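I see Sader has put out another teaser for the small electric hatchback. That makes three teasers now, and I still couldn't tell you what the car looks like from the front.

The new clip is mostly a headlight coming on in the dark, then a door handle, then the badge. The last one was a headlight going off. At this rate we get a whole fender by October.

What they've said on paper: a 55 kWh battery, seats for five, built at the Sekstead plant, order books open 1st May. What they haven't said: range, charging speed, weight, price. You know, the stuff people ask before they buy a car.

"Priced within reach" is the line in the press release. Within reach of who? The last Sader that was going to be priced within reach got two price bumps before a single customer had one in the driveway.

Karim Awad asked the company straight out whether the base model gets a heat pump. The answer was that "full equipment details will follow." I've been doing this long enough to read that as no, or as a pricey option pack. Happy to be wrong.

People keep telling me the Hamdan is the car to beat in this class, and I agree, but mainly on space. Fold the back seats and the load floor is flat. The Sader concept had a lip back there you could trip over, and the teaser stays well away from the trunk.
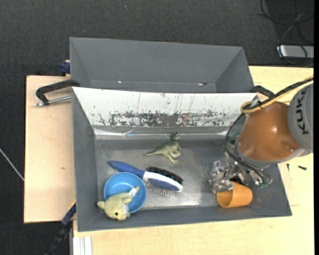

Dinosaur, hairbrush, bowl, plush, cup. One bin.

Back to trunks. Sader quotes a volume figure "including underfloor storage," and I'd like to see that broken out. Underfloor space is great for a charging cable. It does nothing for you when you're trying to get a stroller in sideways.

Regula Eder replied to say the concept's rear window was tiny and asked if they've fixed it. No idea. The only rear shot so far is a light bar with fog around it. Whoever sells fog machines to car companies is having a good year.

Also not buying the "new platform" talk yet. The wheelbase in the filing matches the old gas hatch to the inch. Could be chance. Could also be the old floor with a battery bolted under it - that isn't a crime, but then call it what it is.

To be fair, one thing I do like: real buttons for the heat and the fan. You can see them for maybe a second in the clip, lower left. If those make it to the showroom I'll say something nice and mean it.

Yiran Zheng thinks the full reveal is six weeks out. Darragh Ó Dálaigh says sooner, going by dealer training dates. I'd go with Darragh, he was right on the Mernik wagon when the rest of us were guessing.

Either way I'm not putting a deposit down on a headlight. If you already have, check whether it's refundable. The wording on the sign-up page is pretty vague, and I've asked them to clear it up. Will post the reply here if I get one.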